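Plekstead Dog Feeding Log

Feeding records for 418 adult dogs, kept by their owners and gathered by Maysoun Jaber. One row per meal, 3784 rows in all. Last updated May 2026.

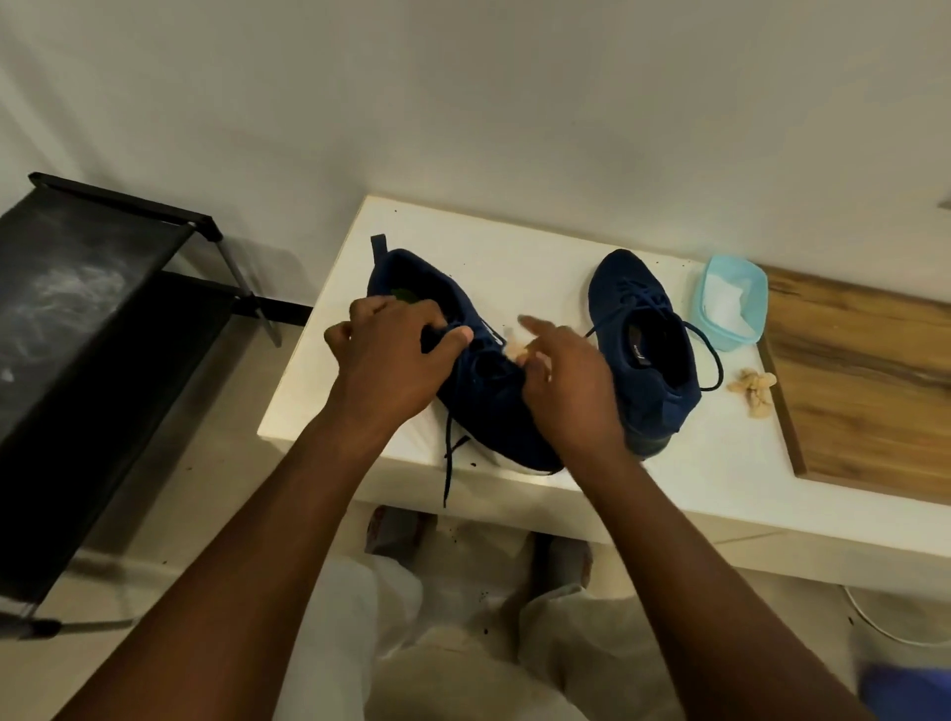

Columns: dog_id, breed, weight_kg, food_type, grams, time_fed. Treats are left out — owners logged them too unevenly to use. Blank weights mean the dog was not weighed that month.

Puppies are in a separate file. Send corrections to Svenja Strebel.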